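About Drovden

Drovden is a family-owned business that repairs and resells school and office furniture. We work out of a shed in the Brakon industrial estate, with a small showroom at the front and a colour-matching and spray booth at the back.

We started with 2 trestle benches and a contract to fix chairs for one primary school. We now look after 176 schools, libraries and council offices, and there are 19 of us on the payroll.

Most jobs are tables, lockers, shelving and staffroom chairs. We also re-cover lounges – vinyl or fabric – and can cut new tops to suit old frames. Orders over 200 pieces are booked in for the summer holidays, so please get in touch by March if you want a spot.

In our eighth year we took over the Sepúlveda upholstery workshop and kept its staff and machines. Their Brarnance range of stackable stools is still made to the original pattern.
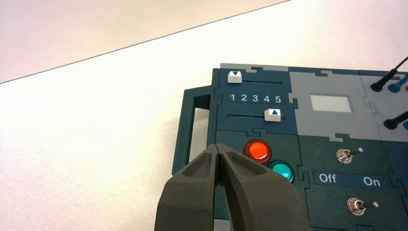

Quotes are free within the metro area. The showroom is open to the public from 9 am, and there is parking for trailers down the side driveway.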